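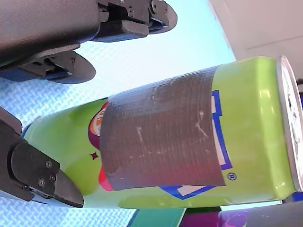 I got to the Kellden lab open day twenty minutes early and still ended up at the back of the first group, so I saw most of the welcome talk between two backpacks. No matter! The part I had come for was downstairs, where Isla Kereama and her group study how a two-armed robot can learn to handle everyday things from people showing it how.

The project is called Henare, and the question behind it is easy to state. If a person guides the arms through a job a number of times, and the software learns from those recordings, what has to change from one recording to the next so that the robot copes with a can it hasn't met before? Isla's answer is that the looks of the object matter more than her group expected. They started out with the same can in every demonstration, and the learned program got very good at that can and pretty hopeless with anything else. Now they switch colors, cover up part of the printing with tape, and start the can from different spots, standing or lying down.

I liked how plain she was about the numbers. With the old recordings, the robot managed 2 of 9 tries with a new can. With the mixed set (the same total hours of demonstrations, she was careful to say) it managed 6 of 9. Somebody asked if nine tries was enough to prove anything, and she said no, it was enough to decide what to do in the fall.
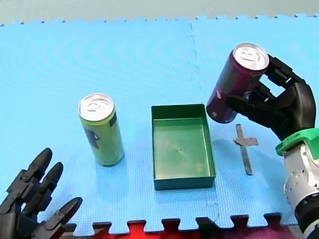

Wiremu Rewi took over for the part about hands. Having all those fingers gives the robot plenty of ways to hold a can and plenty of ways to get it wrong, and a grip that is fine for lifting can be awkward for setting down. So the team scores the pick and the place separately. I had never thought about that, and I've been following this stuff as a hobby since high school! He also showed us plots of the finger joints over time, and you could pick out the moment of contact as a little kink in the lines once he had pointed to the first one.

We ran over by a good while and had to skip the Dendau display on the second floor, which I was sorry about. Flynn Trevaskis, who drove up with me, did get in there and says the handout is worth having.

Practical notes if you go next time: parking behind the building fills up fast, the side door is the one with the ramp, and the lab tour has its own sign-up sheet at the front desk. The next open day is in February. Isla hopes to have results with bottles by then, and I already have it on my calendar.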